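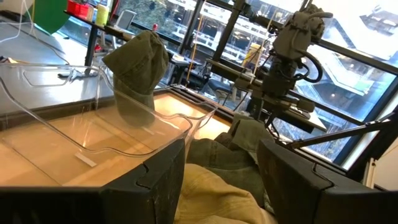 Seen from the wrist: two black fingers, a pile of folded cloth and a clear bin with a green cap over its rim.

The Patience of Folding

Teaching a robot to tidy up begins with a person who is willing to do it over and over

May 19, 2018

Matilde Ramalho folds her own laundry badly, and she would like that on the record before we go any further. She stuffs socks in a drawer by the handful. Her sweaters live on a chair. And yet for the better part of a year she has spent her working days moving clothes in and out of bins with more care than I have ever given a shirt in my life, all so that a pair of robot arms might one day do it without her.

The company she works for is called Mivik, and its workroom sits behind a wall of tall windows, across from a building with balconies where, in the mornings, people come out with their coffee and look over. Matilde waves to them sometimes. The arms hang over a honey-colored wooden table, and on the afternoon of my visit they had clothes to deal with, mostly in that family of greens you find in army surplus stores and in my father's closet.

There are two ways to show a robot what you want, and Matilde has used both. The first is to take hold of the arm itself and walk it through the motion, the way you might guide a child's hand around the letter S. The motors go slack enough to let you push, and the arm remembers where it has been. It's a lovely, direct way to work, and it is murder on the shoulders. The second way is to sit a few steps back with a pair of hand controllers and drive the arms from there, watching what the wrist cameras see. Mivik's controllers were built by a small shop called Jirnik, and they have the worn, slightly sticky feel of a video game controller that has been through a couple of brothers.

"The first week I did everything too fast," she told me. "I was proud of how fast I was! Then we played it back and the arm had learned to hurry and miss."

So she slowed down. A good demonstration, as she explained it to me over a very long cup of tea, has a kind of plainness to it. You come down over the cloth, you stop, you close the fingers, you wait a moment, you lift. If you fumble, you don't throw the run away in a temper; you let the arm see you put things right, and you save that one too. Some of her favorite runs are the ones where a sleeve got away from her and she had to go back for it.

By the time I met her she had recorded 2516 of these runs. The number is written on a card by her seat, and she changes it at the end of each day with a pencil.

Cloth, I learned, is about the hardest thing you could pick. A cup is a cup from one hour to the next. A jacket dropped on a table is a new shape every time, with its collar folded under or standing up, and the camera at the wrist, down there among the creases, often has little to go on but a fold and a shadow. Then there is the clear plastic bin, which everyone in the room seems to have feelings about. You know it's there mostly by the shine along its edges, and when the sun comes through those big windows the shine goes wandering. Matilde refuses to pull the blinds. People's houses have sun in them, she says, and she has a point.

She let me try. I sat down with the controllers and was given what she called an easy one, a single cap, to be picked up and put in the bin. It took me 15 tries to get hold of it properly. There is a strange half second when your hand closes on nothing and, a few feet away, the black fingers close on something, and I never did get used to it. My neck ached. I held my breath without meaning to. When I finally let the cap drop, I said "Thank you" out loud to the arm, and she laughed and told me that all the newcomers do.

The project has a name, Tandance, which started as somebody's typing mistake on a grant form and stuck. Its aim is modest enough: an arm that can sort and put away a small household's clothes, meant first of all for people whose hands have stopped cooperating. An assisted living home, Casa Simões, has agreed to take one on trial in July, with 18 residents and, I'm told, very firm opinions about how a cardigan ought to be folded.

Matilde is going along for the first stretch. She plans to bring the controllers and let the residents do the teaching, at least the ones who care to, so that the arm picks up their way of doing things along with hers. One woman there worked in a dry cleaner's most of her life and has already sent word that she'll want a proper chair.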